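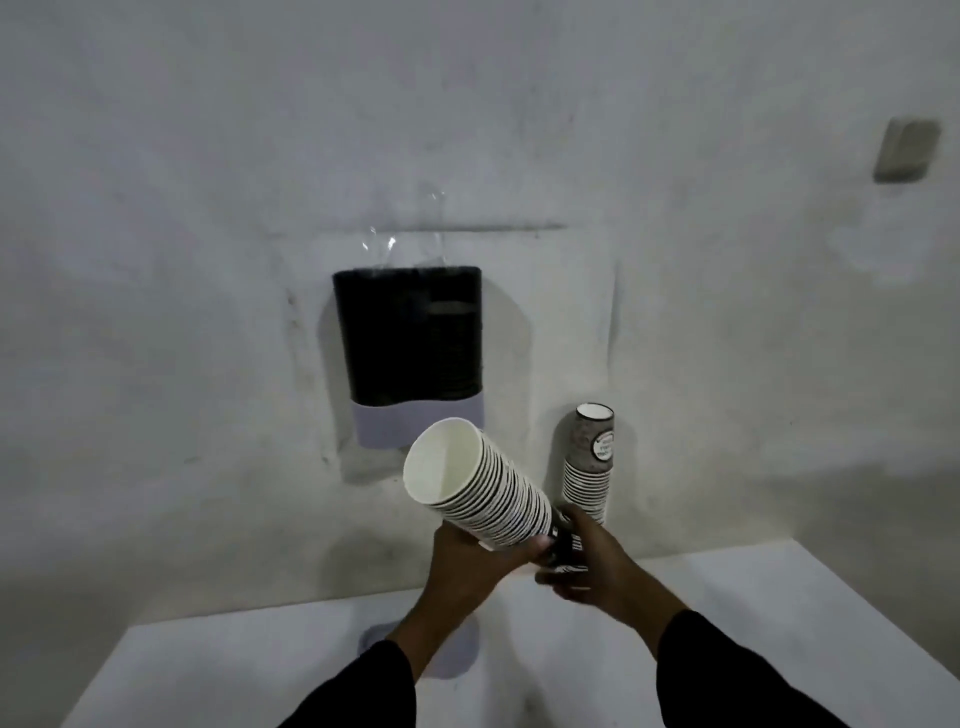
About Lislow

Lislow writes working rules for sites where people and service robots share counters, kitchens and supply rooms. Our main document, the Brurkell Practice Code, has 232 clauses in 9 parts. It covers reach limits, stop controls, handling of food-contact items and recording of manual tasks.

Each clause is tested on an ordinary job, such as restocking paper cups, before it is adopted. A clause that two assessors read differently goes back to drafting.

The code is in use at 28 sites. Revisions are issued every November. Superseded editions are kept for 5 years.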